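更新于2021年9月9日。旧版那份别再用了,步骤顺序改过。

## 第3章 庆典现场:报名台与成绩播报的布置

适用:Undov镇友节,投环赛、儿童游行、花车评比共用一套系统。软件是Stellach,叫号和大屏是Gretico。十月的秋收场也照这个来,只有场地图不同。

没看过第2章(项目和组别怎么建)的先回去看。组别没建好,后面全白做。

### 3.1 开工前

- 报名台放Stetsiuk礼堂东门内侧,不要放门口。风一吹,报名表满街跑。
- 电源从礼堂里面接。外面那个插座归小吃摊。
- 纸质报名表印够,去年不够,后来用节目单背面写的,录入的人看得想哭。
- 号码布先按项目分袋,袋子上写项目名。别只写颜色。
- 成绩公告牌用木板,浅色的好认字。钉公告前把旧图钉拔干净。
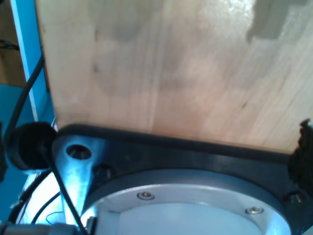 浅色木板,木纹细,带几处小斑点或节疤。

> 注意:公告牌只贴**已确认**成绩。初步成绩不上牌,谁来催都不上。

### 3.2 主机和网络

1. 主机放桌子下面,垫高。地上会有人泼汽水。
2. 接电源,先别开机。
3. 接网线。
4. 开屏幕,再开主机。顺序反了Gretico认不到大屏,要重启。
5. 登陆Stellach,账号在信封里,密码区分大小写。
6. 右上角选"现场模式"。选成"演练模式"的话,录进去的成绩收工时会清空。

报名台和播报台必须在同一个网里,不然叫号出不来,大屏一直停在欢迎页。两张台子之间不要用无线,游行队伍一过来人人都在拍视频,信号没法看。走有线:蓝色网线,插到蓝色的交换机面板上,跟图里一样。插好后回主机看左下角,显示"播报台已连接"再往下做。显示"等待中"就把播报台那边的Gretico关掉重开,主机不用动。还不行,换一根线试。

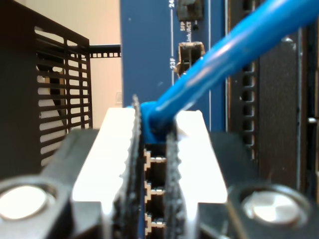 > 小心:过道上的线全部贴地,胶带压满,不要只压两头。有婴儿车,有轮椅,还有花车。

### 3.3 录入报名

现场报名开到开赛前,之后系统锁表。

1. 点"新参赛者"。
2. 填姓名、组别、项目。儿童游行另填造型名称,播音员要照着念,字写清楚。
3. 同一家几个孩子一起走的,选"合并队伍",算一个参赛项。评奖也按一个算,跟家长说清楚,省得领奖时吵。
4. 打印号码条,钉在报名表左上角。
5. 表放进对应的袋子。马上放,别攒着。

投环赛每组上限12人,满了系统会自己开下一组。不要手动开,手动开的组不进对阵表。

花车不走这个界面。花车在"车队"页,按出发顺序拖。拖完必点保存,它不会提醒。

常见情况:

- 名字重了:在后面加街名。不要加"大""小",有人不高兴。
- 改项目:先删旧的再加新的。直接改会留下两个号。
- 迟到的孩子:可以补进队尾,不参加评奖,仍然发纪念带。
- 宠物:跟着主人走,不单独录入。(每年都问)
- 造型名字太长:大屏只显示前半截,让家长自己挑个短的。

### 3.4 成绩播报

评委交来的是纸单。一张单子两个人看,一个念一个录,录完换过来再对一边。

1. 打开"成绩",选项目。
2. 输入名次。并列的勾"并列",不要两个都填同一个数字就算完。
3. 点"预览",对照纸单。
4. 点"确认"。按下去大屏就出了,撤不回来。
5. 打印一份给播音员,一份上公告牌。

错了怎么办:点"更正",写原因。大屏会显示"成绩更正",播音员要重念一次完整名单。只念改动的那一行,后面的人听不明白。

抽奖和成绩分开。抽奖券号段从4000开始,低于这个数的是去年剩的,作废。奖箱钥匙在播报台抽屉里。

音量:礼堂里面调到5,户外喇叭另外一个旋钮,在墙上,转到白线为止。再大会啸叫。

> 小心:乐队排练时段不播报。成绩先压着,排练完一起放。

公告牌靠墙立,下沿别压到插线板。牌面朝东门,进门的人看得到就行。纸贴满了就往右再加一块,旧纸不要撕,有人专门回来找名字拍照的。贴的时候从左往右按项目排,投环赛最左,花车最右。 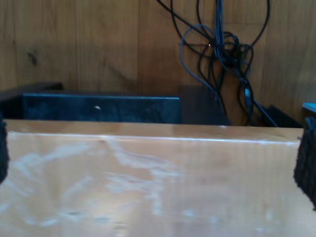
### 3.5 收工

1. 先导出,再关机。导出按钮在"文件"里,选"全部项目"。
2. 导出的文件存两份,一份U盘,一份留主机。
3. 镇报那边要一份获奖名单,格式选"纯文本",他们的排版不认表格。花车主题和造型名称也要带上,漏了会打电话来。
4. 关主机,关屏幕,拔电源。
5. 网线卷好扎上,标签朝外。
6. 公告牌上的纸留到第二天中午。
7. 纸质表按项目装袋,送礼堂二楼柜子。保存3年。

没导出就关了机:别慌,重新开机,Stellach会问要不要恢复,点"是"。点成"否"的话只能照纸单重录,所以纸单没入柜之前谁也别扔。

柜子钥匙还回原处。下一章讲车队路线和封路时间的填写。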